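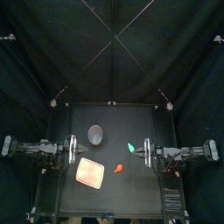
Prisbridge Modern Design Circle
Minutes of the meeting held 8th January

Meeting opened at 7:05 in the upstairs reading room. Apologies were noted. The October minutes were approved with one correction: the sideboard shown that night was teak with oak legs, and the typed copy had it the other way around.

Matters arising
The lamp rewiring evening finally has a date from the library, the last Thursday of next month. Great news, and the sign-up sheet was half full before it got around the room!

Agbeko chair
The frame of the Agbeko lounge chair came back from the upholsterer and everyone got to sit in it. General delight. The new webbing is firmer than the old rubber straps and the seat sits a touch higher, which most members liked (two didn't, and would like that recorded). The bill was $400, paid from the restoration fund. Fabric is still undecided between the rust wool and the moss green. Swatches are going home with members and we vote next time.

Spring exhibit
A long and very happy discussion. The theme is postwar furniture made for small apartments: nesting tables, wall desks, daybeds, anything that folds. Wernovell has offered the front gallery for three weeks and will lend plinths. The gallery asks for a floor plan before anything is moved in. Budget agreed at $2000, with printing to come out of that. It was suggested that visitors be allowed to try at least one daybed. Strong support, and we'll ask Wernovell what their insurance says.

Labels: short ones, please. Maker, year, wood, and a sentence on how the piece was used at home. The draft for the stacking stools runs to a full page and is a wonderful read, so it goes in the newsletter instead.

Zatness catalogs
What a find! A box of Zatness mail-order catalogs has been donated, with price lists still tucked inside. Scanning has started and stands at 934 pages. The order forms at the back show which finishes were sold, and this may settle the argument over the black-stained bookcase. More hands are needed for the index.

Membership
Now at 75, our best yet. Dues stay the same.

Any other business
Could whoever borrowed the good tape measure bring it back. The coffee urn leaks at the tap; replacement approved.

Meeting closed at 8:50. The chair was sat in for a good while afterward.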